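Search this blog
Search

Looking after the hand grippers on the Hunddale job

3/27/18

I've had a few messages asking how we keep the hand-held grippers running, so I'm writing down what I do. It's mostly cleaning and checking. The arm itself, an Iment on a wheeled base, takes up far less of my time than the pair of grippers that go with it.

The grippers are the same shape at the business end as the one on the arm. A person holds one in each hand and does a bathroom job with them, lifting a lid or picking up a bottle, and the recordings are used to teach the arm. If the hand pair drifts out of true, everything recorded that day is slightly wrong, and you don't find out until much later. We lost 213 recordings that way in our first month at Jaremlow.

So before each session I do the following. I wipe the inside of both tips with a damp cloth and let them dry. I open and close each one fully ten times and listen for grit. Then I look at the cubes near the handles, the ones with the black and white square patterns. The camera finds the grippers by those patterns, and a thumbprint or a lifted corner is enough to make the position jump about. I keep spare printed faces in a flat envelope and swap any that look tired. Left and right have different patterns, so check which is which before you peel the backing off. I have got this wrong twice.

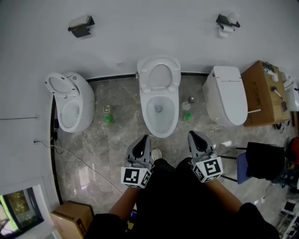
The next thing is the zero. I close each gripper on a 20 mm block, read the opening on the laptop and put the difference into the settings file. If it's out by less than half a millimetre I leave it. If it's out by more, I take the shell off and look at the small screw behind the finger, which works loose. A drop of thread lock helped, but it still wants checking after a long day.

A glossy tiled floor is a nuisance. Light bounces off it and the patterns wash out at certain angles, so I do a slow sweep with both grippers low down before we start, and look at the plot for gaps. On the last visit I moved the lamp twice and that cured most of it.

Cables are the other thing. Keep them against the wall where you can and look at where your feet will go, as you'll be looking at your hands once you begin.

The log now stands at 1,284 good recordings, of which 253 came from the unit we called Villa, where the tips had to be replaced halfway through. The new ones are a softer rubber. They grip a lid edge better but pick up dust, so the wiping matters more than it did.

I still haven't found a good way to store the pair. At the moment they travel in a toolbox lined with an old towel, cubes facing up. The right one has a scratch on the shell from the journey before I added the towel. If you've made a proper foam insert for something this shape, I'd like to see it.

277 views
4 comments
Share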